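Jernineck opened its automation workshop to visitors in March 2026. Our thanks to the 30 guests from local technical colleges and supplier firms who joined us. A short account of the visit follows. (1/6)

The day began with parts handling. Mixed push-button switches are a familiar problem for anyone who runs a panel shop: the caps are round, the bodies are square, and the wires catch on one another. (2/6)

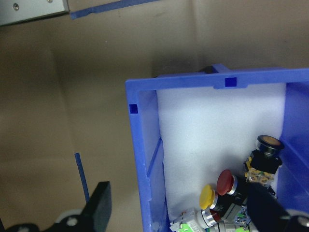 Fatemeh Ahmadpour
Head of Workshop Programs, Jernineck

Guests asked why the bins are lined. The white foam gives the parts a soft bed and a plain background - both matter when small pieces lie close together. (3/6)

Normand Lemieux of Breltance then led a session on two-arm work cells. He spoke about dividing a shared table between the arms, and about the hours of setup that come before any useful work. His slides will be sent to all who registered. (4/6)
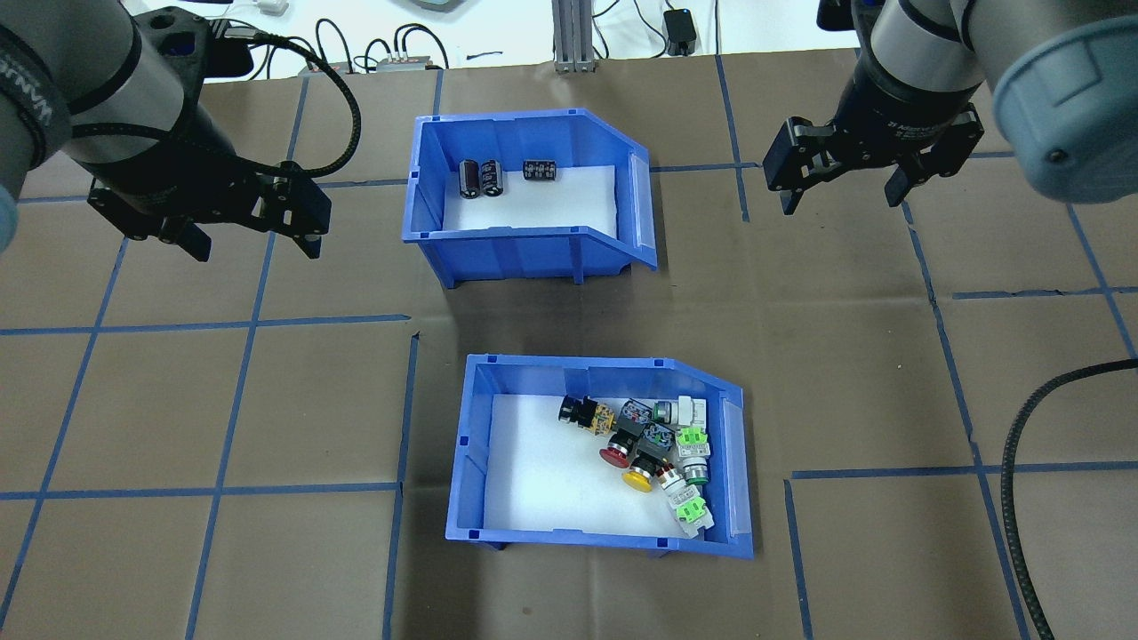
Two arms over the taped work surface, with capacitors in the upper bin and push buttons in the lower.

Questions from the floor dealt mainly with cost, floor space and training. Ladan Ansari answered on training: new operators at Jernineck spend 48 hours with an experienced colleague before running a cell alone. (5/6)

We are grateful to Sendico for its support of the program. The next open day will be held in August. Colleges wishing to bring a group are asked to write to the workshop office - places are limited, and groups that could not be seated this time will be invited first. (6/6)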